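Home About Classes Fees Visit Contact

About Us

Flelville Evening School. Adult classes, small groups, no entrance test. Started by Athina Balaskas in two rented rooms over the Brunda bakery, now at 251 Borbély Street, side door — the front one sticks.

What we teach: bookkeeping, English for work, basic math, sewing, bread, furniture repair. Spanish if we get enough names. 117 students on the books this term, most of them working days, so classes start at 7 and we try hard to finish on time. Try.

How it works. You come to one class free. If you like it, pay by the month. If you don't, no hard feelings, try a different teacher. No grades unless you ask for them. Certificates in bookkeeping only, the rest is for your own use.

Our teachers all have day jobs in what they teach. The sewing teacher does alterations at Dasurard, the math teacher does payroll. Means they sometimes cancel on short notice — check your messages before you leave the house.

Books are included in the fee. Sewing students bring there own fabric, bread students bring an apron and a container to take things home in. Parking behind the building, not in the bakery spots please.

Summer timetable coming soon. Sign up in April gets you the old price, after that it goes up a litle.

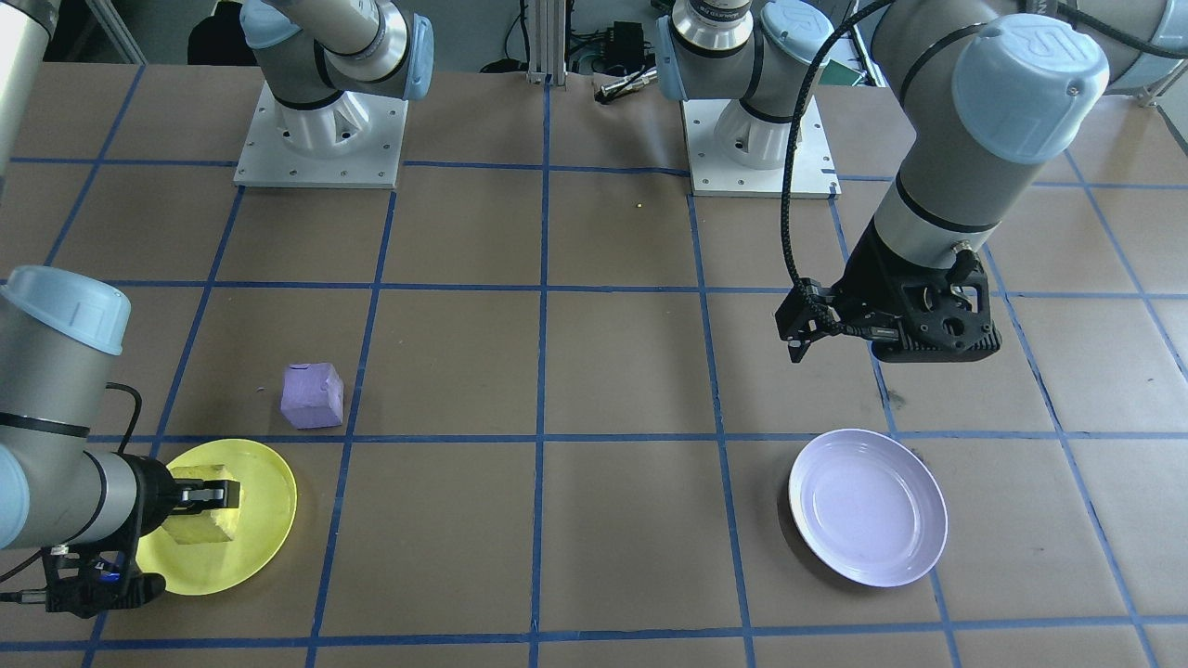
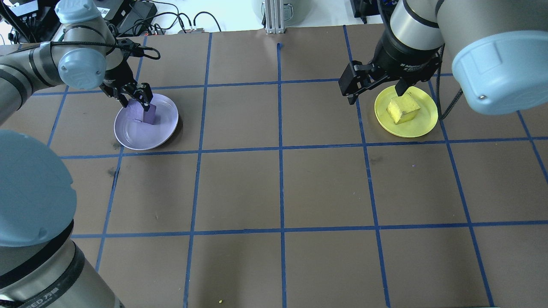 Blue tape grid on the tabletop, both pictures.

Page last changed April 11, 2023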